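Notebook, adhesives bench, Watunside shop
Saturday, August

Hide glue pot life, second run. Carrying on from the Flusstead batch, which skinned over before I could get a usable set of samples out of it. Same glue, new jar, 292 gram strength according to the label. I have not checked that figure and have no means of doing so here.

Soaked the granules overnight in cold water at 1 to 1.5 by weight. The first run was 1 to 1, and I think that was most of the trouble. Swelled evenly this time, no dry cores when I cut a few open. Warmed in the water bath to 60 C and held. The bath controller overshoots by 2 degrees on the way up and then settles. Acceptable, but do not walk away from it during the first 15 minutes.

Samples are hard maple, edge grain to edge grain, planed the same morning. Half were glued at shop temperature and half were warmed first under the lamp. Lamduan Jitpraphai cut the blanks at Hiltinton and marked grain direction on each end in pencil. Keep those marks visible when clamping. I covered several with tape and had to work out the orientation again from the end grain.

Rub joints, no clamps, on the warmed set. Light clamping only on the cold set. Open time on the cold set was short enough that the last joints were already dragging when I closed them. Those are marked C and should be read separately from the others – do not average them in.
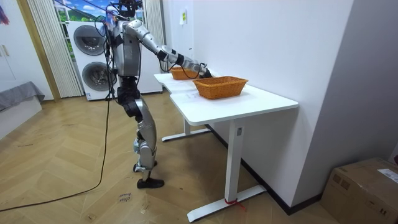

Thinned the remaining glue with a splash of hot water after the second hour and it came back to a usable string off the brush. Viscosity by drip only. The cup viscometer is still at Chin and I would like it back before the next run, as drip timing depends too much on who is holding the stick.

Urea addition not tried yet. Plan is to split a fresh batch of 500 grams dry weight, leave one part plain, and dose the other at 5 percent and then 10. Expect longer open time and some loss in strength. Older notes disagree on how much loss, and most do not say what wood they used.

Squeeze-out on the warmed set cleaned off with a damp rag while still rubbery. On the cold set it had gone hard in places and took a scraper. No staining on the maple.

Leave all samples stickered on the upper shelf until the break test. Humidity log is clipped to the shelf edge, fill it in morning and evening. Spare glue is in the fridge, lid on, dated. Discard if it smells.

Still to do: shim for the break fixture, new brush, ask Lamduan for walnut blanks in the same size.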